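Can Machines Do the Laundry Yet? Speaker notes, long version
Leopold Pichler, July 6, 2022

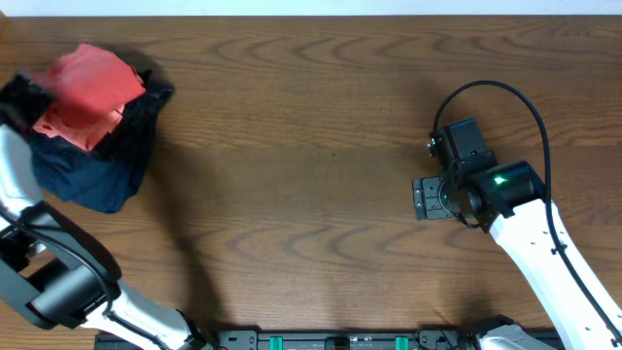

Slide 2. The question

Say the title question out loud, then answer it: partly, slowly, and on a table. The rest of the talk is about what "partly" covers.

Define the chore before anyone asks. Folding laundry from a pile means four jobs done in sequence: get one garment out of the pile, find out what it is, spread it, fold it. Most published work does the fourth. A smaller amount does the third. The first two are where the hours go.

Leave the opening slide up while saying this. Point to the pile at upper left, red cloth over dark cloth, and to the open gripper on the other side of the table. Everything between those two is the talk.

Slide 3. Why a pile is hard

A rigid part has six numbers for its pose. A shirt has no useful upper limit. The same shirt dropped twice gives two different shapes, and neither shape tells you where the collar is.

Three practical consequences:

Occlusion. One fabric lies on another and hides its edges. The camera sees a boundary between colors and has to guess whether that is also the boundary of a garment.

Dark fabric. Navy and black lose their fold structure on most sensors. Depth readings get noisy and the color image goes flat. Red is easy to segment. Navy next to black is not. Ask the room to find the fold lines in the dark part of the pile on the first slide, and give them a few seconds.

Shadow. The arm casts one. A wide dark band across a wood grain table is, to a badly trained model, a sleeve. We have seen a planner try to pick up a shadow. Do not spend long on this, it gets a laugh and then people stop listening.

Slide 4. Shop floor versus kitchen table

The shop-floor version of this problem is older and better funded. Commercial laundries have had folding machines for decades. They work because a person clips the item onto the feeder by its corners. The machine starts with jobs one through three already done.

Jolán Illés ran the feeder line at Medeiros and allowed us to time it. A trained operator separates an item and clips it in 2 seconds. This is the number to beat, and it belongs to a human hand.

At home there is no feeder, and the mix is worse. A hotel line sees one size of towel all morning. A household load has socks, a fitted sheet and something with a zipper.

Slide 5. What we tested

Two arms on a common rail at the front edge of a table, parallel grippers, fixed camera. No tactile sensing. We chose it for being cheap and easy to repair.

The task: start from a small mixed pile, finish with each item folded and set to one side. The trial limit was 8 minutes. An attempt counts as a success if Zerrin Bozkurt, who did all the scoring, would put the result in a drawer without touching it again. We tried a geometric score in April and dropped it. It passed folds that any person would redo.

Total attempts across the study: 1,120.

Baselines were the Skeromex policy, trained from demonstrations, and our own scripted planner, called Gendar. Gendar has no learning in it except the segmentation step.

Slide 6. Results, in words

Do not read the table out. Say the following.

When the garment was laid flat by hand before the run, both methods folded it in 90 percent of attempts. That figure matches what people have seen in videos, and it explains why the videos are impressive.

When the run started from a pile, both dropped below half. Gendar dropped further. Skeromex recovered more often after a bad first grasp, and took longer doing it.

Most failures came from the first grasp. The gripper closed on two layers instead of one and lifted both items. Sometimes the second item fell away on the lift, and the run continued as if nothing had happened. We left those in as successes, with a note. Fabrice Renaud disagrees with this and he may be in the room. His position is that a lucky drop is not a skill. It is a fair position. The appendix has the numbers his way.

If asked for a per-fabric breakdown: thin jersey was worst, denim was best, and we had too little wool to say anything.

Slide 7. Two arms

People ask whether two arms are needed. For folding, mostly no. One arm can fold a towel against a table.

For spreading, yes. The standard trick is to hold the item up by one point, let gravity pull it straight, and grasp the lowest corner with the other arm. It fails on anything wider than the reach of the arms, so bedding is out.

The second arm also costs something. Both arms share the space above the table, and the planner spends much of its time keeping one out of the way while the other works. In our logs the right arm waits more than it moves. A waiting arm is still drawing power and still blocking part of the camera's view.

Slide 8. What a buyer would need

Elomance asked us for a one-page statement of readiness. It said:

Ready now: folding flat items that a person has laid out, one size at a time, with someone nearby.

Not ready: separating a mixed pile, turning garments right side out, pairing socks, anything with laces or a drawstring.

Not tested: items straight from the dryer with static, pet hair, wet laundry, children in reach of the arms.

Elomance did not proceed. Say this plainly. It was a sensible decision at that price.

Slide 9. Other chores, briefly

Keep this to one minute. Floors: solved well enough to sell. Loading a dishwasher: rigid objects, cramped space, closer than laundry. Wiping a table: easy to do, hard to check. Making a bed: see the note on reach.

The ordering surprises people. Laundry looks simpler than dishes to someone who has done both, and the ranking flips once the hands are two flat fingers with no feeling in them.

Slide 10. Next

Ernő Hajdu is building a fingertip that reports how many layers are between the jaws. Early bench tests can tell one layer of cotton from two. It has not been mounted on an arm yet, so make no claims for it.

We are also changing the first move. The planner will be allowed to push the pile apart before grasping, at the cost of a few extra seconds per item. People do this without thinking about it, and the scripted version should have had it from the start.

Questions likely to come up

"Why not a better gripper?" Suction fails on open weaves. Needle grippers work in factories and leave marks on knits.

"Would more data fix it?" It would help with the second job, identifying the garment. We saw little gain on the first.

"How does it compare with a person?" Point back to the feeder line on slide 4.

"Is the code available?" Gendar, yes, on request. Skeromex is under license and we cannot share the weights.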